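In Praise of the Half-Empty Shelf

I will defend open cubbies against anyone. No doors, no baskets, no labels, just plain white boxes of air where you can see what you own! My friends in Trutcombe think I've lost my mind. They see wasted space, and they keep offering me things to put in it.

But a bowl with a whole cubby to itself is a bowl you'll reach for at breakfast. Pack it behind a stack of plates and you'll forget you have it by January. I spent years cramming mine full, and I bought the same vegetable peeler 3 times.
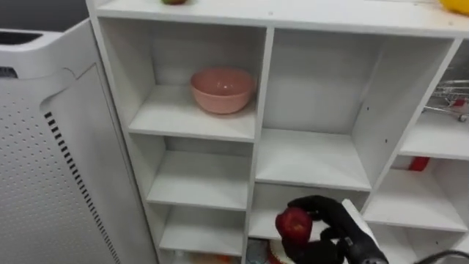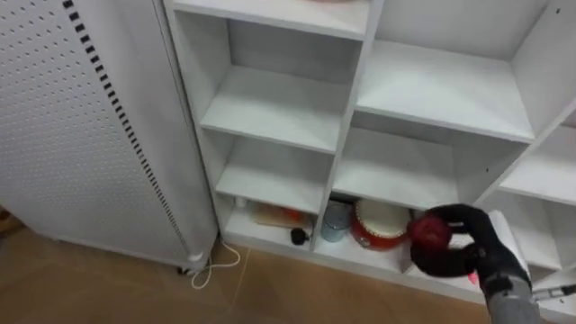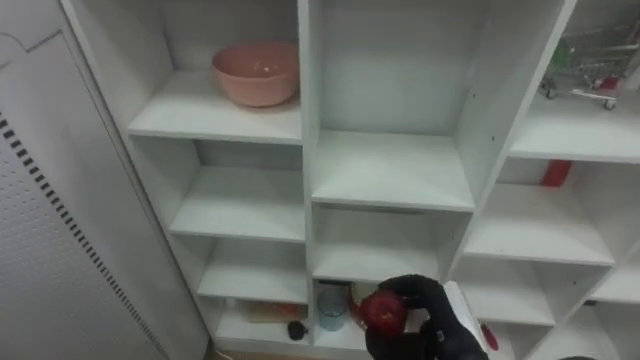
Plain white shelving, with plenty of it left bare.

A reader signing as Norkgate wrote in to say that this is all very well for people with a pantry down the hall, but in a small apartment every bare shelf means something else ends up on the floor. Open shelves collect dust too, the letter went on, and a cupboard door hides a lot of sins.

Fair enough on the dust — I wipe mine down far less often than I should. On the small apartment I won't budge. Mine is tiny, and the bare shelves are what make it feel like I can breathe in there (and like I can set down a bag of groceries without moving six other things first). Try clearing one cubby and leaving it alone for a month. I'd love to hear how long you last!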